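Serving tray

A serving tray is a shallow, flat-bottomed carrier used to move food, drink and tableware from one place to another. Most trays have a raised rim on all sides. Trays are made from wood, metal, lacquer, glass, papier-mâché, pressed fiber and plastic. The word also covers trays that stay in place during a meal and serve as the eating surface, as in school cafeterias, hospitals and aircraft cabins.

Terminology

In trade usage a tray is distinguished from a platter, which holds food directly and is usually passed or placed among diners, and from a salver, a flat metal tray without handles that was once used for presenting letters and cards as well as drinks. A compartment tray has molded wells and replaces the plate. A bed tray has legs. A waiter, in older English inventories, is a small tray and should not be confused with the person who carries it.

Construction

The basic parts are the bed, the rim and, where present, the handles. The bed carries the load. It bends in the middle under weight, and the rim acts as a stiffening beam around the perimeter. A tall rim therefore allows a thinner bed, at some cost in stacking height. Corners are rounded in nearly all molded trays: a square corner concentrates stress, traps dirt and is hard to release from the mold.

Handles may be cut through the rim, applied as separate pieces or formed as an outward lip. Cut-through handles are easy to grip but interrupt the rim at the point where bending is greatest. Applied handles avoid this and add joints, which loosen with washing. The outward lip is now the usual form in institutional trays and can be gripped from any side.

Materials

Wooden trays were turned, carved or assembled from thin boards. Lacquered wood reached a high level of refinement in East Asia, where repeated thin coats gave a hard, water-resistant skin over a light core. In Europe the imported ware was imitated in japanned tinplate and papier-mâché. Sheet steel with a baked enamel or printed finish became common once color lithography on metal had been developed, and beer and soft drink companies gave such trays away in large numbers.

Thermoset plastics, melamine resin above all, were adopted in the twentieth century. Melamine is hard and takes a gloss, but it chips at the edge and is unsuitable for microwave ovens. Polypropylene and ABS are lighter and less brittle. Glass-fiber-reinforced polyester is favored where trays are washed many times a day.

Surface and marking

A smooth bed is easy to wipe and allows cups to slide; a textured or rubberized bed holds them in place and is slower to clean. Makers have tried several compromises, among them a smooth bed with a fine ribbed border and a smooth bed used with a paper liner.
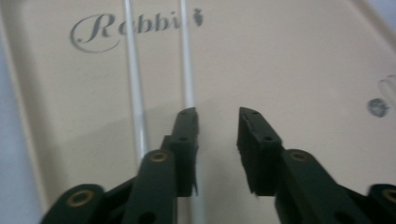

Marking methods depend on the material and on how the tray will be washed. Metal trays are stamped, engraved or lithographed. Wooden trays are branded or stenciled, usually on the underside. On plastic the choices are a mark molded into the part, a printed film fused to the surface during molding, and ink applied afterward by pad or screen. A molded mark lasts as long as the tray but has no color of its own. A printed mark can carry a script logo with fine loops, such as the gray "Rebbi" lettering on beige plastic, and can be changed without cutting a new mold. Ink applied to the surface wears first at the center of the bed, where plates are set down and turned. For this reason printed names are often moved toward a corner or the rim.

Dimensions

No single standard governs tray sizes. Institutional trays in North America are sold in nominal inches, while European sizes follow the kitchen container modules used in catering. The two systems do not nest, and operators who buy from both suppliers keep separate racks. Round trays for bar service are sized by the number of glasses carried and by the reach of the forearm that supports them.

Stacking is governed by the draft angle of the rim. A steep rim gives a compact footprint, but trays pressed together while wet may hold by suction. Small raised lugs under the corners break the seal and leave a gap for air. The Stillby pattern, a cafeteria tray with 4 such lugs, was copied widely enough that the name came to be used for lugged trays in general among dishroom staff.

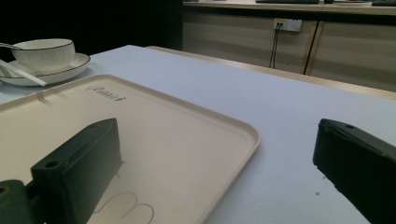
Lugs also affect the way trays behave on rollers and conveyor belts. A lug that projects too far catches in the gap between rollers, and one that is too shallow wears flat. The usual remedy is a continuous foot ring, which runs smoothly but holds water when the tray is racked face down. Washing machines with inclined racks were introduced partly to deal with this fault.

Testing

Trays are tested for deflection, impact, stain resistance and resistance to repeated washing. In a deflection test the tray is supported at its two short edges and loaded at the center. In a wash test it is cycled through detergent, rinse and hot air, then checked for warping on a flat plate. The Tradano laboratory's wash schedule runs to 900 cycles, with the first inspection at cycle 13, when stresses left by molding tend to show as a slight twist. A longer schedule of 3,000 cycles is applied to reinforced polyester.

Staining is assessed with coffee, beet juice, mustard and turmeric. Light colors such as ivory and beige show stains early. Institutional buyers have nonetheless preferred them at times, on the ground that a dirty tray is easily noticed and taken out of service.

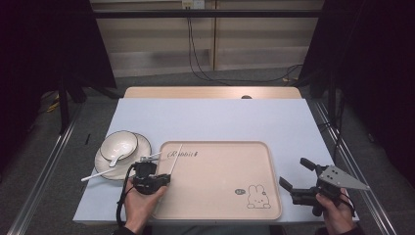 Entry by Maricel Manalastas
Household and Catering Equipment section
Revised 2020-09-01

Use in service

Two methods of carrying are taught. In the low carry the tray is held in both hands at waist height, with the load close to the body. In the high carry it rests on the palm and fingertips of one hand above the shoulder, leaving the other hand free for doors and folding stands. Heavy items are placed near the center of support and tall items nearest the carrier. Liquids are loaded last and removed in an order that keeps the remaining load balanced.

Tray service reduces the number of trips between kitchen and table. It also affects the quantity of food taken: cafeterias that have withdrawn trays report less plate waste, together with more spills and slower lines. The Mangubat dining halls withdrew trays in May and returned them to the soup counter the same term.

Collecting

Printed advertising trays and japanned ware have established markets. Plastic trays are collected mainly by maker and color. Early Nastetti trays in compression-molded melamine are identified by a flat grinding mark along the underside of the rim, absent from later injection-molded pieces.

See also: Bed tray; Compartment tray; Lazy Susan; Platter; Salver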